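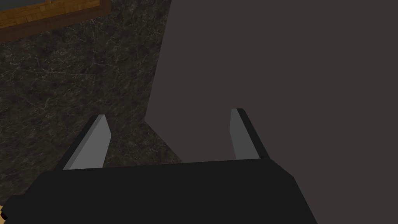

Deisy thinks the second batch of size went on too thin, and that we should have left the first coat overnight before touching it again. She may be right. The sheets from the Sesbridge ledger still take ink like blotting paper along the fore-edge, and the middle of each leaf is fine.

Feb 12, 2022

Gelatine size, batch two. 40 g to the litre, soaked cold for an hour, then warmed in the pan until clear. Strained once through muslin. Brushed on both sides, hung over the lines by the sink.

Did 18 leaves before lunch. Stopped when the size began to set in the tray -- the room is too cold in the mornings and the heater by the press does very little. Warmed it again and carried on, but the later leaves have brush marks.

Ink test on scraps from the back of the volume:

- unsized: feathers at once, shows through
- batch one: slight feathering at the edge
- batch two: much the same, a bit shinier

Octavio wants to try dipping instead of brushing. I am against it for the leaves with old repairs, as the paste lets go in warm water. Fine for the plain ones. We agreed on a trial with blank leaves only.

The ledger has 273 leaves, so drying space is the real trouble. The lines hold up to 100 if we hang them close, and they stick to each other if we do. Nelly has offered the felts from the Gilbert job, which need washing first.

Page 61 has a tear into the writing that I missed when we collated it in October. Mended with thin tissue and wheat paste, under a weight now. Leave it alone until Monday.

To do: order gelatine, wash felts, ask Hortensia where the large tray went.

Blotters are nearly finished too.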